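Gidberg Water District
Board of Directors
Minutes of the Regular Meeting, March
District Office, Murnthorpe

Call to Order

The President called the meeting to order at 6:00 p.m. The Clerk called the roll and reported that a quorum was present. Also in attendance were the General Manager, the Operations Supervisor, District Counsel, and a representative of Carrilho Engineering. Members of the public were present and signed the attendance sheet kept by the Clerk.

Approval of the Agenda

The General Manager asked that the item on the Gruvier Road main be moved ahead of the item on hydrant flushing so that the engineer could be excused early. There was no objection. The agenda was approved as amended by voice vote.

Approval of Prior Minutes

The minutes of the February meeting were presented. One director asked that the paragraph on the office lease be corrected to show that the renewal had been discussed but not voted on. The Clerk noted the correction. Motion to approve the minutes as corrected was made, seconded, and carried.

Public Comment

A customer on Upper Gruvier Road stated that his water had been cloudy on several mornings during the winter and asked whether the District had tested it. The Operations Supervisor replied that a sample had been taken at the customer's outside tap in February and had met all standards. He offered to have another sample taken at the kitchen tap, and the customer accepted.

A second customer spoke about the return envelope included with the bill. She stated that the address does not line up with the window and that her payment had come back to her twice. The Board thanked her and directed the office to correct the form before the next billing.

There being no further comment, the President closed this portion of the meeting.

General Manager's Report

The General Manager reported that the well levels were holding steady and that the reservoir above Murnthorpe had been returned to service following its interior inspection. The inspection report recommends touch-up of the coating near the overflow pipe. The work can wait until fall – demand is lowest then, and the reservoir can be drained without affecting pressure in the upper zone.

The District has received two applications for the open field technician position. Interviews will be held before the next regular meeting. A director asked whether the posting should be extended. The General Manager stated that both applicants hold the required license and that she did not recommend an extension.

The office telephone system failed for part of a morning in February. Calls to the emergency line were not affected, as that line is carried separately. The provider has replaced the faulty unit at no charge to the District.

Gruvier Road Water Main

The representative of Carrilho Engineering presented the revised plans for replacement of the main on Gruvier Road between the church and the creek crossing. The existing pipe is 6 inches in diameter. The plans call for 8-inch pipe along the full length, with new valves at each side street.

The Board discussed the creek crossing at length. The earlier plans showed the pipe hung from the side of the bridge, as it is now. The County has since advised that it intends to rebuild the bridge deck and would prefer that no utility be attached. The engineer recommended boring under the creek and stated that the permit application was ready to be filed upon direction of the Board.

A director expressed concern that the bore would delay the entire project. The engineer responded that the road portion could be bid and built first, with a temporary connection to the existing pipe at the bridge. Another director asked who would be responsible for removal of the old pipe once the new line was in use. District Counsel advised that the original agreement with the County is silent on the matter and recommended that it be settled in writing before construction begins.

Motion was made and seconded to direct Carrilho Engineering to file the permit application for the creek bore, and to direct Counsel to prepare a letter to the County regarding removal of the existing pipe. The motion carried with one director abstaining.

The engineer was excused.

Hydrant Flushing

The Operations Supervisor presented the spring flushing schedule. Flushing will begin in the lower zone in April and proceed uphill. It will be carried out at night, as in the prior year. Notices will be mailed with the bill and posted at the District Office, the post office, and the Gidberg store.

A director asked that customers with home dialysis equipment be called individually. The Operations Supervisor confirmed that a list is kept for this purpose and that calls are made the day before crews enter each area. The President asked that the list be checked against current accounts before April. No action was required.

Late Payment Policy

The Board resumed its discussion of the late payment policy, which was carried over from the prior meeting. The draft allows a customer to request a payment plan before a shutoff notice is issued, and no longer requires that the request be made in person. Counsel suggested replacing the word "tenant" with "account holder" throughout, and the Board agreed.

One director stated that he could not support the draft without a limit on how often a customer may enter a plan. After discussion, the Board settled on two plans in any calendar year. Motion to adopt the policy with both changes was made, seconded, and carried. The Clerk will post the adopted policy and include a summary with the April bill.

Office Lease

The General Manager reported that the landlord has offered to renew the lease on the same terms, with repair of the rear steps to be completed by the landlord before signing. The directors asked to see the repair before taking action. The item was continued to the next regular meeting.

Directors' Comments

A director reported that weeds along the fence at the Carrilho Lane pump station have grown through the wire and asked that they be cut before fire season. The Operations Supervisor will add the work to the April list. Another director asked that meeting packets be delivered earlier when engineering plans are included.

Adjournment

There being no further business, the meeting was adjourned at 8:00 p.m.

Respectfully submitted,
Clerk of the Board 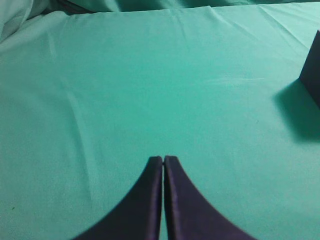
Dark gripper fingers, tips nearly together.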